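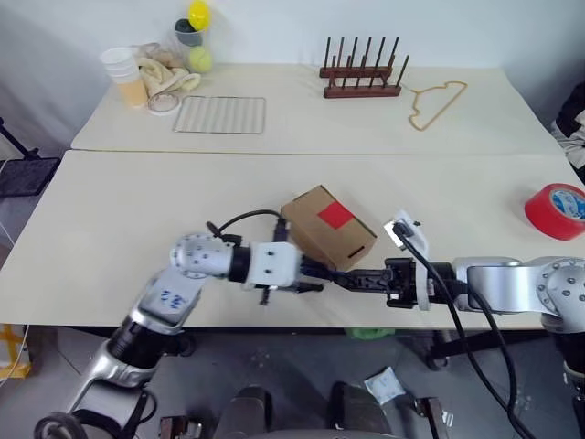 Ticket 136: Label printer prints blank labels between good ones
Opened by: Etornam Acheampong
Site: Tondham, packing room
Opened: 15/12/2024
Priority: normal
Status: closed

Description of the problem

The label printer in our packing room gives one good label and then one or two blank ones. Sometimes it gives four or five good labels in a row and I think the problem is gone, but then the blank ones come back. The print itself is clear and dark. The address is in the right place on the good labels. After a bad series the light on the front blinks orange and I must press the feed button before it continues.

It started after we changed to the new rolls from Flarnivden. The old rolls were from another supplier and we have none left, so I cannot compare directly. The size written on the new carton is the same as before.

What I tried before writing:
Turned the printer off, waited some minutes, turned it on again. No change.
Cleaned the print head with the cleaning pen. No change.
Changed the USB cable for the one from the office scanner. No change.
Printed from the other computer. Same result, so I believe the computer is innocent.

Please tell me if you need the settings page. I know how to print it, but it will also come out with blank labels in the middle.

Reply from support (Mullard desk)

Thank you for the good list, it saves us a round of questions. Blank labels between good ones usually mean that the printer does not find the gap between two labels. Please do these steps in order:

1. Open the cover and look at the gap sensor. It is the small dark window under the paper path. Blow out the dust and wipe it with a dry cloth.
2. Check that the paper guides touch the roll on both sides but do not squeeze it.
3. Close the cover, hold the feed button until the light blinks twice, then release it. The printer will feed several labels and measure them.
4. Print ten test labels and write here how many are blank.

And yes, please send the settings page. Blank labels in the middle are no problem.

Reply from Etornam Acheampong

I did the steps. There was quite a lot of paper dust on the sensor, also a small piece of label glued beside it, which I removed with a plastic card. The right guide was loose. I moved it closer.

Result of test: 3 blank from ten. Before it was more like half, so it is better but not solved.

Settings page is attached. I see on it "Media type: continuous". Is this correct? Our labels are separate labels with gaps, so I would expect another word there. I did not change it because I did not want to make two changes at the same time.

Reply from support (Mullard desk)

You are right and the setting is wrong. It must say "gap". With "continuous" the printer does not look for the gap at all and only trusts the length that comes from the computer. If the length is a little different on the new rolls, the error grows with each label.

Please change Media type to "gap" in the printer tool, then also check the label length in the driver. After that repeat step 3, the measuring. It has to be done again after the change.

Reply from Etornam Acheampong

Media type is changed. In the driver the length was 76 mm. I measured a new label with a steel ruler, two times, and it is 74 mm. I corrected the driver on both computers and repeated the measuring.

Test: ten labels, all good. Then I printed the whole afternoon list, 136 labels (the same number as this ticket, I noticed), and there was not one blank. No orange light.

One question remains. After I turned the printer off and on, Media type was again "continuous". I set it back to "gap", but I am afraid it will be forgotten each time.

Reply from support (Mullard desk)

The tool has two buttons, "Apply" and "Save to printer". "Apply" is valid only until power off. Use "Save to printer", wait 6 seconds, and then turn it off and on to check.

Reply from Etornam Acheampong

I had used "Apply" only. With the other button the setting stays – I checked it with three restarts. I also wrote the length and the media type on a piece of tape and put it inside the cover, so the evening shift can find it.

Please close the ticket. Tôn on the evening shift has the same printer model at the second table and will open his own if he sees blanks there.

Closed by support. Cause: wrong media type, wrong label length in driver, dirty gap sensor.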